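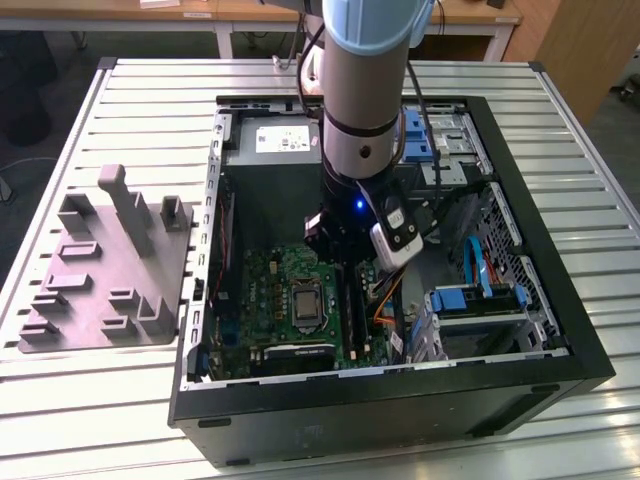

An open desktop tower on its side, motherboard accessible.

The case for the repairable office desktop

Over the last two purchasing cycles, many small organizations have replaced desktop towers with sealed mini units. The arguments for the change are desk space, power draw and a lower purchase price. All three are valid. None of them measures the cost of the machine over its full service period, and that is the figure a buyer should use.

A tower built to a common board format can be serviced at the part level. A failed power supply takes ten minutes and one screwdriver. Memory, storage and fans are similar. In a sealed unit the memory is often soldered, the power circuit shares a board with the processor, and the fan is a shape that only one supplier makes. The failure of any one of these usually ends the life of the whole unit.

I maintain the machines for Hagedorn, a parts distributor with a main office in Hundard and a smaller one in Pukton. The Hundard office kept its towers. The Pukton office moved to sealed units. The oldest tower still in daily use is 9 years old and has had a new power supply, a solid-state drive and 2 case fans. Its case, board and processor are original. At Pukton, the first sealed units left service before their third year, most of them with faults in the charging or power section that no local shop would quote for.

Power draw deserves a direct answer. The sealed units do use less electricity at idle. For an office that leaves its machines on all night, the difference is large enough to matter. For an office that shuts down at the end of the day, it is small next to the price of one early replacement. Buyers should run this sum with their own hours and their own rate, and should distrust any sum supplied with a quote.

There are fair objections. Part-level repair needs a person who can do it, and a shelf of spares. Some large vendors also sell towers with odd power connectors and boards that fit no other case, which removes most of the benefit. A tower of that kind is a sealed unit in a bigger box. The purchase order should name the board format and the power supply format, and a delivery that does not match should go back.

The current replacement proposal from Driltuseck, our supplier, offers sealed units only, with a service plan priced at 3000 for the term. The plan covers exchange of the unit and excludes repair. I have asked for a second quote on standard-format towers with no plan, and for a list of spare parts with prices. The quote arrived in October. The parts list has not.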